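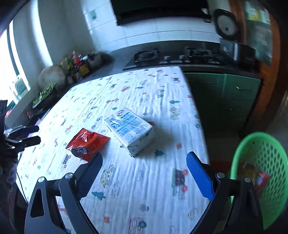 Sun 25 September

Gredley bench, continued from the loose sheet. Second coat on the test boards has had the night to itself. Marking them up before I forget which is which.

Board A: shellac, two coats, brushed. Still has the ridge along the left side where I went back over it. Sanded that with 400 and it mostly went. Color is warmer than I want for the clock case.

Board B: shellac, two coats, with the pad. Much flatter. A few whiskers from the cloth near one corner. Use the older cotton next time, the new stuff sheds.

Board C: oil, one coat, wiped off after the usual wait. Looks dull next to the others but the grain shows best on this one. Smells strong. Left by the window.

Board D: oil then shellac over it. Too early to say. Edge is tacky, so the oil wasn't ready. I knew that when I did it and did it anyway.

Marloes Nijs came by before lunch to look at the case itself. She thinks the old finish on the door is original and the finish on the sides is a later job, because the sides have color in them and the door doesn't. Tried a drop of alcohol inside the door, low down under the hinge. It softened right away, so shellac. Same test on the side, behind the molding: nothing. Some kind of varnish, then. That changes the plan. I can't blend new shellac into the sides and expect it to match.

Options as they stand:
Leave the sides alone, clean and wax only.
Strip the sides and redo them to match the door.
Tone the door down toward the sides (no).

Marloes is for the first one. I lean the same way but want to see the sides cleaned before deciding. Owner has to be asked either way, as it was down as a full refinish on the Letcombe ticket.

Cleaning test on the left side, small patch near the bottom. Plain water on a swab took off a little brown. Water with a drop of soap took off a lot more. Mineral spirits took off old wax and left the surface gray until I buffed it. Order should be spirits first, then soap and water, then let it sit a day.

Backboard: two long splits, both old, both full of dirt. One runs through the pencil number 1432. Don't sand anywhere near that. Picked the dirt out of the upper split with a dental pick and it closes under light hand pressure. Hide glue and a strap should hold it. The lower split won't close at the top end and will need a sliver let in. There's some pine of the right age in the Cunico drawer.

Hinges: bottom one has the wrong screws, too fat, and somebody filed the heads down to make them sit. Holes are chewed up. Plug and redrill. Keep the old screws in the envelope with the rest.

Abrasives are low. Have 5 sheets of the 400 and one of the 4000 pad, which is worn in the middle. Order both, and a box of 100 swabs. Dobos was out of the small size in January and sent the big ones – check before paying.

Glue pot runs hot again. It sat well over the mark on the dial with the lid on. Put the kitchen thermometer in it and went by that. The batch smells fine but I wouldn't trust it on a joint under load, so it's for the backboard only.

To do:
Call the owner about the sides.
Rub out B with wool and wax, half the board only.
Leave D alone until the edge is dry.
Cut plugs for the hinge holes.
New label on the alcohol jar.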